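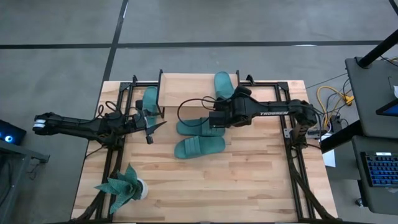 4/1/23

I finally gave in and sorted out the slippers. We're a shoes-off house, and between my sister's crowd from Tanton and Higinio Cárdenas dropping by whenever he smells coffee, there is always somebody padding around in one slide and hunting for the other.

Back in December I bought a bunch of teal slides, all the same, thinking that would make life simple. Well -- it did and it didn't! The two sizes look so alike that I kept handing people one of each, and poor Higinio shuffled through a whole dinner that way before he said a word.

So now I match them up, toes the same way, before they go in the wooden box by the door. It takes me two minutes, and I find I like doing it. Next up, the scarves.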